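How a robot goes to school (and why it gets so much homework)
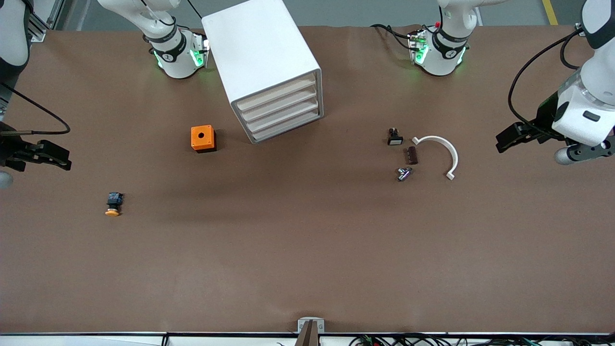
You learned to pick things up before you could talk, and you've probably been showing off about it ever since. A robot has no such luck. Somebody has to give it examples, one after another, until it starts to get the idea. At the Gronley workshop, this happens on a long table with a smooth brown mat, where two white arms do their lessons. The students have names, Colitz and Mengal. The school supplies are a bit odd: a little chest of drawers, a silver pipe fitting shaped like a T, a computer chip with rows of tiny legs and a curved bit of white plastic. No glue sticks. Each arm ends in a black gripper with two fingers, so piano lessons are out for now.

What counts as an example?

An example is one go at a job, from start to finish, with everything written down. Let's say the job is "put the chip in a drawer". A person steers the arms through it while a computer keeps a diary. The diary is very dull. It says where every joint was, how far open the fingers were and what the camera saw, many times every second. If you kept a diary like that about brushing your teeth, your family would be worried.

One go like this is called a demonstration. Last June the people at Gronley recorded 608 of them for a single job.

Why so many?

Imagine you had only ever seen one dog, and it was brown and asleep. You might decide that all dogs are brown and asleep. Then a spotty one runs past with your sandwich and you have no idea what it is.

Learning systems make this sort of mistake all the time. If the chip is always in the same spot, the robot may learn to reach for that spot, chip or no chip. It will close its fingers on thin air and carry the thin air very carefully to the drawer.

So between goes, the people move things. They turn the cabinet a little. They slide the pipe fitting somewhere new, or swap the chip for a switch. It's a lot like tidying your room, except the aim is to leave everything in a different mess each time.

Do mistakes count?

Some do. If the arm drops a part, picks it up again and finishes the job, that go can be very useful. The robot gets to see what to do when things go wrong, and things go wrong quite a lot.

Other goes get thrown out. Of those 608, the team binned 71. In some, the person steering got muddled and used the wrong arm. In 2 of them, somebody's sleeve was in front of the camera the whole time, which teaches a robot plenty about sleeves.

What happens next?

The good examples go into a program called Grirard. It looks for patterns: when the chip is over there, the arm usually goes this way. It makes a guess, checks the guess against what the person really did, and changes itself a tiny bit. Then it does that again, for hours, without once asking for a snack.

After that comes the test. The robot tries the job by itself, with the parts in places it hasn't met before. On its first test it got 7 tries - and put the chip in the drawer once. Everyone clapped. Then they went back to the table to record some more.

Try it at home

Pick a simple job, like putting a spoon in a cup. Ask a friend to be the robot and close their eyes. Tell them exactly how to move, one little bit at a time. Use a plastic cup.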